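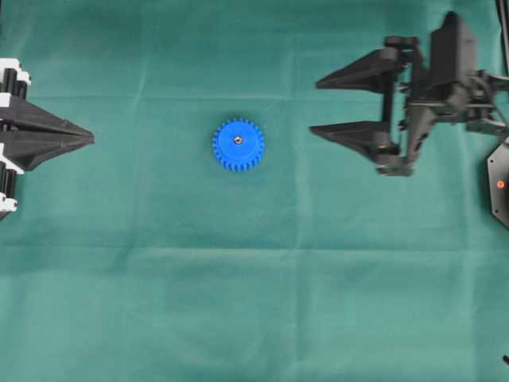

Partnerprogramm vom Gewerbeverein: lohnt sich das für einen kleinen Laden?

Manik
Guten Abend zusammen. Ich führe mit Loubna Hamdy ein Geschäft für Modellbau und Ersatzteile. Der Verein bietet seit September eine Vorteilskarte an: Wir geben den Mitgliedern Rabatt und stehen dafür im Verzeichnis. Hat jemand schon Erfahrung damit? Laut Prospekt bekommen 1.000 Haushalte die Karte.

Radonjić
Wir sind dabei. In den ersten 2 Monaten kamen 4 Kunden mit Karte, und zwei davon kannte ich schon vorher. Ich würde es nicht noch einmal machen. 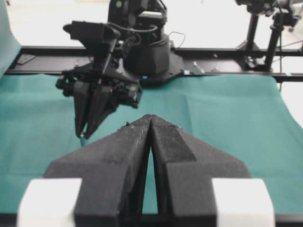 Drotorier
Das sehe ich anders. Der Rabatt muss zum Sortiment passen, sonst bemerkt ihn kein Mensch. Bei Manik würde ich nicht pauschal zehn Prozent geben, sondern etwas Bestimmtes anbieten -- zum Beispiel einen Nachlass auf gedruckte Kunststoffteile, so etwas wie die schwarzen Greiferfinger mit der körnigen Oberfläche. Solche Teile findet man im Baumarkt nicht, und wer sie braucht, kommt vielleicht wieder.

Radonjić
Mit Verlaub, wie viele Kartenbesitzer suchen denn so etwas? Die meisten wollen billiger Kaffee trinken.

Drotorier
Du hast eine Reinigung, ich einen Fahrradladen. Das kann man nicht direkt vergleichen. 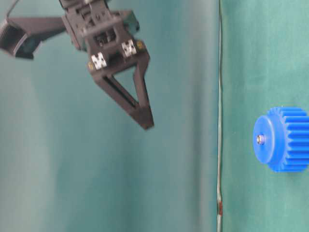
Und noch etwas zum Vertrag: Er verlängert sich von selbst, wenn man nicht schriftlich kündigt. Diese Stelle steht ganz hinten, bitte genau lesen.

Botix
Für Fragen zur Kündigung ist Biljana Zupan im Vereinsbüro zuständig. Sie antwortet schnell, nur am Freitag ist sie nicht da.

Manik
Vielen Dank an alle. Ich rufe morgen im Büro an und frage, ob man auch nur für ein halbes Jahr teilnehmen darf.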